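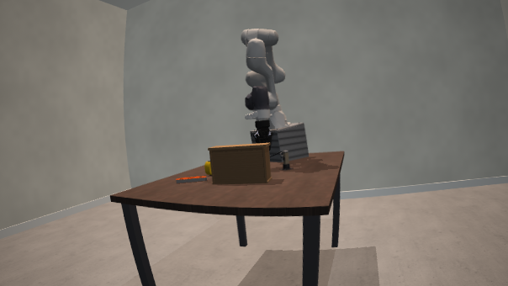
Visit report: gripper comparison day at Zanetti, November 28, 2023

Zanetti opened its test hall to integrators and small manufacturers for a day of gripper and controller trials. I went on behalf of our packing line, where we need to lift mixed parts out of open boxes with straight sides. The invitation promised side-by-side runs of two grippers on the same arm, first in simulation and then on the bench, with visitors allowed to change the settings.

The morning was spent at the simulation desks. Cosimo Serra, who runs the applications group, had built a tabletop cell with the arm on a pedestal behind an open wooden box and a few small objects standing or lying around it. The task was to pick each object and release it inside the box without touching the rim. He had chosen the layout so that the box hides part of the table from the front, and a single fixed camera there is at a disadvantage from the first pick.

The two grippers were a parallel-jaw unit from Rodberg and an adaptive one from Gunnlaugsson. Both were run with the same approach speed and the same grasp planner. The Rodberg model has the shorter body, and this mattered more than I expected. With the fingers pointing straight down just behind the box, the wrist had enough clearance to come over the rim without a change of elbow posture. The Gunnlaugsson is longer, and the planner had to fold the arm higher before each crossing, which added time to every cycle.

On the objects themselves the order was reversed. The Rodberg jaws closed well on the flat bar but tended to push a rounded object sideways if the centre was misjudged by a few millimetres. The adaptive fingers tolerated the same error. Upright cylinders were no trouble for either, provided the descent was vertical. When one of the visitors set a tilted approach, the Rodberg knocked the cylinder over and the planner then lost it in the shadow of the pedestal.

Serra ran a batch of 600 simulated picks per gripper over lunch. Most of the failures on both sides were rim contacts at release, and moving the release point towards the middle of the box removed nearly all of them. Contact friction in the model had been set by hand, and he was open about not trusting the slip results.

The afternoon moved to the bench. The Wesovau controller was the only one available, so the planned controller comparison did not take place. It held the path well at low speed. At full speed there was a visible overshoot at the end of the downward move, absent from the simulation, and Zanetti's staff put it down to the payload setting, which had been left over from a heavier tool. After correction it was smaller but still there. Gripper changes used a manual flange and needed a new tool offset each time.

Camera placement got less attention than it deserved. A second view from the side would have settled the question of objects tucked close to the box wall, and several of us asked for it. The desk had only the one camera configured. I was told a side view would be added for the next session in January.

The Rodberg was quoted at 3499 euros with standard fingers, excluding the flange adapter. Gunnlaugsson pricing is on request, and I have asked for it in writing.

For our line I would borrow the Rodberg first, on account of its height, and test it with longer finger pads on the round parts. I have also asked Zanetti for the cell file so that we can put in our own box dimensions and repeat the rim clearance check. The loan form is with purchasing.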